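Moved the desk again. Third time since we came to Stanengate and I am not doing it a fourth.

Background for anyone new – I work from the back bedroom, which is 8 feet wide at the good end. The desk was under the window. Lovely in theory. In practice the sun comes straight in from breakfast until lunch and I spent most of February squinting at invoices with a tea towel pinned over the curtain rail. Then against the chimney breast, which was fine except for my knees. Now side on to the window, and so far so good.

The other thing is size. I've been getting by on a desk 74 cm across and it is not enough. Laptop, notebook, mug, done. No room for elbows. So Wednesday evening, instead of doing the accounts, I sat and looked at tables. Just tables. Big plain ones with nothing fussy on them.
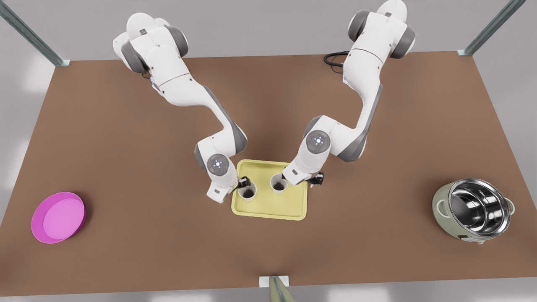

Big brown tabletop, matt finish. A render.

Matt is what I want, definately. The old one is glossy and shows every mug ring and every fingerprint, and the lamp bounces straight off it into my eyes on calls.

Went to Katsaros on the ring road to see some in person. Nice staff, terrible parking. They had one called the Jerkholm which I liked a lot until I leaned on it and it wobbled. Display model, maybe. The Suneck was sturdier but the legs are set so far in that I'd bang a shin every time I sat down. Left with a candle and a washing up brush.

Measured the stairs when I got home. Should of done that first. The turn at the top is tight, so it'll have to be something with legs that come off, and even then I'm not sure about the bannister.

Budget is whatever I get for the old desk plus a bit. Listed it for 30 quid and so far one message, asking if I'd deliver. No.

Anyway, chair next. The chair is a whole other post – the arms don't go under anything and one castor has gone funny. Need to get the tea on.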